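Handgeführte Greifer im laufenden Gebäude: Bildergalerie zur Arbeitsanweisung, Fassung 4

Stand: 11. Mai 2026
Zusammenstellung: Antonina Tkachuk, fachliche Durchsicht: Arturo Mazza

Die Arbeitsanweisung regelt Aufzeichnungen mit zwei handgeführten Greifern in Bereichen, die während der Aufnahme von Dritten betreten werden können. Sie gilt für die Standorte Hosby und Dokano sowie für Aufträge, die Pavetti in fremden Räumen ausführt. Die Galerie ergänzt den Text und ersetzt ihn nicht. Maßgeblich bleibt bei Abweichungen die schriftliche Fassung.

Gegenüber Fassung 3 wurden die Abschnitte 2, 5 und 6 geändert. Abschnitt 4 (Transport und Lagerung) ist unverändert und wird in der Galerie nicht behandelt.

Abschnitt 2 – Vor der Aufnahme

2.1 Der Aufnahmebereich wird vor Beginn einmal vollständig abgegangen. Verkehrswege, Treppenantritte und Türen sind in das Begehungsblatt einzutragen. Die nutzbare Breite des Durchgangs darf durch Material oder abgelegte Geräte nicht eingeschränkt werden.

2.2 Markerplatten werden auf festen Sitz, Verschmutzung und Kratzer geprüft. Eine Platte mit beschädigtem Muster wird ausgetauscht und nicht nachgezeichnet. Nach jedem Tausch ist die Kalibrierung zu wiederholen, auch wenn die neue Platte aus derselben Charge stammt.

2.3 Die Backen beider Greifer werden ohne Objekt zweimal ganz geöffnet und geschlossen. Ungleichmäßiger Lauf ist ein Sperrgrund. Die Entscheidung über die Freigabe trifft die Geräteverantwortliche, derzeit Olaia Carretero.

2.4 Personen, die sich regelmäßig im Bereich aufhalten, sind vorab zu informieren. Der Aushang nach Muster Lüthi hängt an jedem Zugang in Augenhöhe.

Abschnitt 5 – Während der Aufnahme

5.1 Jede Aufzeichnung erhält eine laufende Nummer. Die Zählung wird standortübergreifend fortgeführt, Fassung 4 gilt ab Nummer 2735. Nummern abgebrochener Aufzeichnungen werden nicht neu vergeben.

5.2 Textilien gelten als formlabile Objekte. Sie werden mit beiden Backen gefasst und vor dem Ablegen nicht nachgegriffen. Gerät Stoff in den Bereich der Gelenke, wird die Aufnahme beendet und das Gerät stillgesetzt, bevor jemand mit der Hand eingreift.

5.3 Bei Aufnahmen in Treppennähe bleibt die bedienende Person auf einer Ebene. Das Begehen von Stufen mit beiden Greifern in den Händen ist untersagt – eine Hand muss für den Handlauf frei sein.

5.4 Eine ununterbrochene Aufzeichnung dauert höchstens 300 Sekunden. Danach werden beide Geräte abgelegt. Die Pause zählt nicht zur Aufnahmezeit und wird im Protokoll nicht gesondert ausgewiesen.
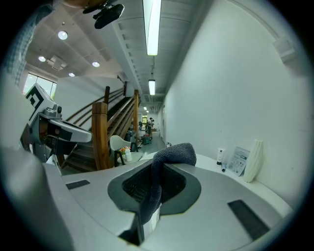 Zu 5.2 und 5.3: Arbeit mit Textil auf einem Flur mit Holztreppe. Dunkelgraues Tuch am Greifer, links das zweite Gerät mit Markerplatte.

Im Hintergrund halten sich Personen auf dem Flur auf. Für solche Fälle gilt zusätzlich 6.1.

Abschnitt 6 – Nach der Aufnahme

6.1 Aufzeichnungen, in denen unbeteiligte Personen erfasst sind, werden vor der Weitergabe gesichtet. Zuständig ist Conceição Falcão. Erkennbare Gesichter sind unkenntlich zu machen, lesbare Schriftstücke ebenfalls.

6.2 Greifflächen werden trocken abgewischt. Lösungsmittel sind nicht zulässig. Die Beläge werden nach 200 Aufzeichnungen gewechselt, bei sichtbarem Abrieb früher.

6.3 Abweichungen von der Arbeitsanweisung werden mit Formblatt 212 gemeldet. Auf dem Formblatt sind laufende Nummer, Standort und Gerätepaar anzugeben. Sammelmeldungen werden zurückgewiesen.

Rückfragen zu den Abschnitten 2 und 5 an Arturo Mazza, zu Abschnitt 6 an Oksana Hrynyshyn. Die nächste Überprüfung der Anweisung ist für August vorgesehen, Änderungsvorschläge bitte mit Angabe der Ziffer einreichen.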